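생활/살림 > 주방·식탁 > 자유토론

체크무늬 면 식탁보 vs 방수 식탁보, 다들 뭐 쓰세요?

귤껍질차
11월에 이사하면서 식탁을 새로 들였습니다. 상판이 무른 편이라 식탁보를 깔려고 하는데 면으로 갈지 방수로 갈지 결정을 못 하고 있어요. 네 식구고 아이가 하나 있습니다. 하루 세 끼 다 집에서 먹는 날은 주말뿐이고 평일에는 저녁만 먹습니다.

후보는 두 개입니다. 하나는 Baver 면 식탁보, 다른 하나는 Mulent 방수 식탁보. 둘 다 빨강 흰색 체크로 보고 있어요. 무늬는 이걸로 정했으니 색 바꾸라는 얘기는 안 해주셔도 됩니다. 예전 집에서는 투명 매트를 썼는데 여름에 팔이 달라붙어서 다시는 안 쓸 생각입니다.
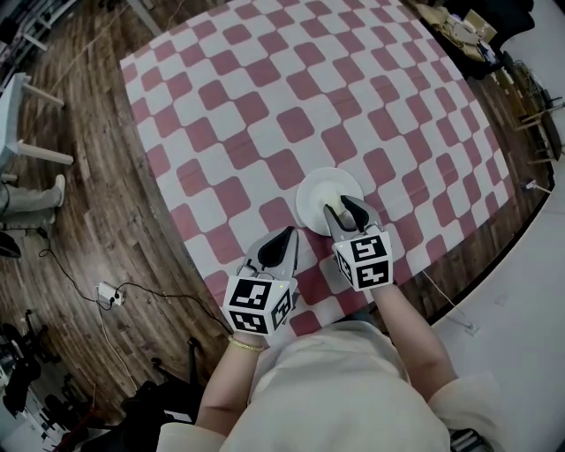 면을 쓰면 일주일에 몇 번이나 빨게 되는지가 제일 궁금합니다. 세탁기는 있고 건조기는 없습니다. 다림질은 가능하면 안 하고 싶어요. 방수는 냄새가 걱정인데, 매장에서 펼쳐 놓은 걸 만져 봤을 때는 괜찮았지만 새로 뜯으면 또 다를 것 같아서요.

밤톨밥상
면 5년째 씁니다. 두 장 사서 번갈아 쓰면 됩니다. 저는 토요일에 한 번 빨고, 국물 크게 쏟은 날만 중간에 한 번 더 빨아요. 다림질은 안 합니다. 탈수 약하게 하고 젖었을 때 손으로 펴서 널면 체크무늬는 구김이 별로 티가 안 나요. 무지였으면 다렸을 겁니다.

서랍세칸
아이 있으면 무조건 방수입니다. 김치 국물, 카레, 수박 물. 닦으면 끝이에요. 면은 카레 한 번 쏟으면 그걸로 수명 끝났다고 보면 됩니다.

밤톨밥상
>서랍세칸
카레도 바로 찬물에 주방세제 풀어서 주무르면 많이 빠집니다. 남은 노란 기는 햇볕에 널면 없어지고요. 한 번에 버린 적은 없어요.

서랍세칸
밥 먹다 말고 식탁보 걷어서 찬물에 주무를 사람이 몇이나 되겠어요. 상 다 치우고 나면 이미 한 시간 지나 있습니다.

오후네시
방수 쓰다가 면으로 돌아온 사람입니다. Mulent 것 2년 썼는데 냄새는 베란다에 사흘 걸어 두니 빠졌습니다. 문제는 접힌 자국이에요. 배송 올 때 접혀서 온 선이 끝까지 안 펴졌습니다. 그 선에 때가 끼고 나중엔 코팅이 거기부터 갈라졌어요. 살 거면 말아서 보내주는 데서 사세요.
그리고 뜨거운 냄비 바로 올리면 안 됩니다. 저는 받침 깔고도 자국 났습니다.

귤껍질차
접힌 선 얘기는 처음 들었네요. 감사합니다. 말아서 보내주는지 문의해 보겠습니다.

무쇠뚜껑
면에 발수 가공한 것도 있습니다. Matix에서 나오는 건데 겉은 면이고 물은 어느 정도 구르다가 흡수됩니다. 물이나 주스는 바로 닦으면 괜찮고 기름은 그냥 면이랑 똑같이 먹어요. 세탁할 때 섬유유연제 넣으면 발수가 금방 죽으니 넣지 마시고요.

서랍세칸
발수는 이도저도 아닙니다. 써봤는데 빨래 열 번쯤 하니까 그냥 비싼 면이었어요.

무쇠뚜껑
저는 1년 넘게 잘 쓰고 있는데요. 낮은 온도로 다려주면 발수가 좀 돌아옵니다.

서랍세칸
글쓴이가 다림질 안 한다고 했잖아요.

무쇠뚜껑
그건 못 봤네요. 그러면 발수는 빼는 게 맞습니다.

창가쪽자리
치수 얘기가 없어서 적습니다. 면은 첫 세탁 때 줄어듭니다. Munshi 면 식탁보 쓰는데 긴 쪽이 3cm 줄었어요. 체크는 줄면 무늬가 비뚤어 보이는 경우도 있어서, 늘어지는 길이를 넉넉하게 잡고 사는 게 좋습니다. 아이가 잡아당길 나이면 또 너무 길면 안 되고요. 저희는 양쪽으로 20cm씩 내려오게 했습니다.
상판이 무르다고 하셨는데 면 한 장으로는 보호가 안 됩니다. 볼펜으로 숙제하면 그대로 눌려요. 밑에 펠트 깔개를 한 장 까세요. 그릇 놓는 소리도 줄고 미끄러지지도 않습니다.

밤톨밥상
깔개는 저도 추천. 다만 국물이 거기까지 스며들면 빨래가 두 배가 되긴 합니다.

오후네시
밑에 방수 깔개 얇은 거 깔고 위에 면 까는 집도 있어요. 저희가 지금 그렇게 씁니다. 상판은 안 젖고 손에 닿는 건 면이라 만족합니다.

서랍세칸
그럴 거면 그냥 방수 한 장 까는 게 낫지 않나요. 두 장 까는 건 일입니다.

오후네시
닿는 느낌이 다르니까요. 여름에 팔 달라붙는 거 싫다고 하셨고요.

귤껍질차
의견 감사합니다. 숙제를 식탁에서 하니까 깔개는 까는 쪽으로 하겠습니다. 면 두 장에 얇은 방수 깔개로 기울었고, 치수는 줄어드는 것 감안해서 다시 재 보려고요. 깔개는 보통 상판이랑 똑같은 크기로 사나요, 조금 작게 사나요?

창가쪽자리
조금 작게요. 딱 맞게 사면 모서리에서 말려 올라옵니다. 큰 걸 사서 가위로 잘라도 됩니다.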